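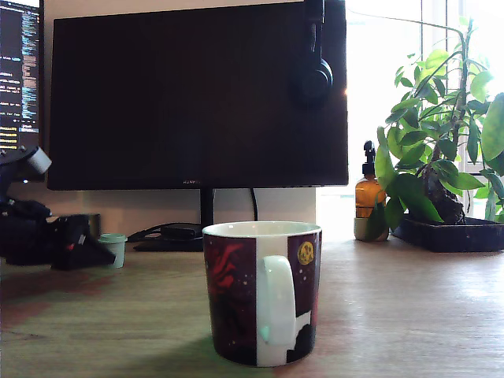

Jobs > Events and Outreach > Demonstration Hosts

Demonstration Hosts, Lotis Open Day (paid, short-term)

Last updated 14th September

Prerken is hiring 17 hosts for the open day at its Lotis building in February. The building is used by our software and robot teams. Visitors will come through in small groups, watch robot arms do simple desk tasks, and ask questions.

We expect around 256 visitors over the day.

What you will do

Each host looks after one demonstration table. You will greet the group, start the demonstration from a laptop, and explain in everyday words what the arm is doing. An engineer will be in the room for technical questions and for any fault. You will not be asked to write code or repair anything.

You will also keep visitors behind the floor tape while an arm is powered. If someone steps over it, you press the stop button first and talk second.

Between groups you reset the table. Cups and small containers go back on their marks, cables stay clear of the arm.

Who can apply

You need to be 18 or older and comfortable talking to strangers, including children. Experience in a museum, shop or classroom is useful. Experience with robots is not required. If you speak a second language, tell us which one.

The work involves standing for most of the day - a stool can be provided at any table if you ask ahead of time.

Training and pay

There are 2 training sessions before the open day, both at Lotis and both paid at the same hourly rate as the event. You must attend both. Lunch is provided on the open day. Parking is free in the Nekonham lot across the road.

How to apply

Send a resume and a short note about a time you explained something difficult to a beginner. Use the form on the Prerken jobs page and choose "Lotis hosts" from the list. Applications from current Lysenko trainees are welcome, but please get your supervisor's approval first.

Comments

mkt_rows: Can two friends ask to be put at the same table?

Prerken Events: One host per table, but we can put you next to each other. Mention it on the form.

halfpastnoon: I did this last time. Wear flat shoes. The kids ask better questions than the adults.

dorrit88: Is the Nekonham lot open early on training days too?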